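3.2 Laying out the bench before a rebuild

The workshops we visited differed a good deal in size. Taltimthorpe occupies the ground floor of a former seed merchant's and handles office machines that arrive by the pallet. Rutstead is a single long room above a shop, and most of its work comes through the door one machine at a time. Both strip used desktop computers down to the case, test the parts, and build working machines from what passes. Across the study period the two sites handled 3,360 parts that were entered in the parts log. We left out screws, clips and cable ties, which neither site records.

Our interest in this section is in what happens between the end of stripping and the start of rebuilding. In the earlier work on repair benches (Strobel, and the studies that follow that paper) this stage is treated as a gap in which nothing much is done. The worker has an open case and a set of parts, and the job is taken to begin when the first part goes in. Our notes suggest that a fair share of the decisions have been made by then, and that they can be read from where things have been put.

Three things were settled at this stage at both sites. The first was which way the case would lie. A tower case can be worked on upright, but we saw this only when a worker was changing a single drive. For a full rebuild the case was laid on its side with the side panel off, so that the motherboard was flat and the parts could be lowered on to it. Workers gave the obvious reason, that a card or a memory module goes in more evenly when it is pushed straight down. They also said that a dropped screw is easier to find on a flat board than at the bottom of an upright case, where it tends to roll under the power supply.

The second was where the loose parts would wait. Most new workers began by putting them wherever there was room, often on top of one another. Experienced workers kept them to one side of the case, and always the same side. At Taltimthorpe this was usually a grey fixture which holds parts on edge. A hard disk stood upright takes up little of the bench and its label can be read without picking it up. An expansion card held on its edge can be gripped without touching the contacts. Figure 6 gives a typical layout, with the drive and the card to the left of the case and the processor socket still empty.
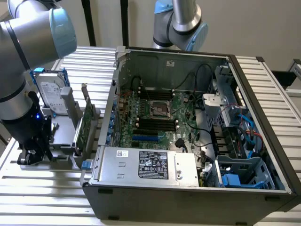 Figure 6. An open tower case laid on its side on a slatted aluminium bench. The hard disk and the green expansion card stand in the grey fixture to the left. Inside the case are the motherboard, with an empty processor socket between two banks of memory slots, and the power supply.

3.3 The order of work

The third matter settled in advance was the order in which parts would go in. Both sites had a written sheet for this. The Taltimthorpe sheet runs to 12 steps and the Rutstead sheet is shorter, with several steps folded together. On paper they agree on the main points. The processor goes in first, then the memory, then the expansion cards, and the drives are left until late so that they do not get in the way of the cables.

In practice the sheet was followed closely for the processor and loosely for everything after it. All the workers we watched treated the processor as a separate job with its own rules. The bench was cleared of tools on the near side, the retention lever was lifted, the chip was set down and the lever was closed again before anything else was touched. Talking usually stopped as well. One worker at Rutstead described it as the only part of the build she would not do while listening to the radio.

After that the order shifted with the case in hand. Where the expansion slots were close to the memory, some workers put the card in last so as to leave room for their fingers at the ends of the memory slots. Where the cables from the power supply were short, they were run before the drive went in, although the sheet gives this as a later step. Seon-mi Kwon, who led the bench at Taltimthorpe for most of our visits, kept a marked copy of the sheet on which steps had been crossed out and moved with arrows. She did not regard the changes as departures from the sheet. In her account the sheet was for learning from, and the arrows were for particular makes of case.

We compared the layout of the bench with the order that was then followed. Where loose parts had been stood in a row, they were generally taken from the end nearest the case, and the row had been set up with that in mind. Where parts had been piled, the order was less steady and workers more often stopped to look for something. Stops of this kind were short, but they were also when parts were put down in the wrong place, or on the board itself.

Cables were the main exception. Neither site had a settled way of dealing with them before the rebuild. Some workers tied them back to the frame of the case at the end of stripping and cut the ties later. Others left them loose and moved them aside as they went, which was quicker at first and slower once the cards were in. The Hernari checklist, which Rutstead took up in January, asks for all loose connectors to be brought outside the case before the first part is fitted. Workers there followed it for larger cases and tended to ignore it for small ones, where the leads would not reach.

The same pattern held for part labels. At both sites the log entry is made from the label on the part, and a drive that has been fitted label down has to be taken out again if the entry was missed. Standing the drive in the fixture with its label outwards largely removed this problem at Taltimthorpe. Rutstead has no fixture of this type and relied on entering each drive as it came off the test bench. Missed entries at Rutstead were mostly found when the finished machine was checked against the log, and the case had to be opened a second time.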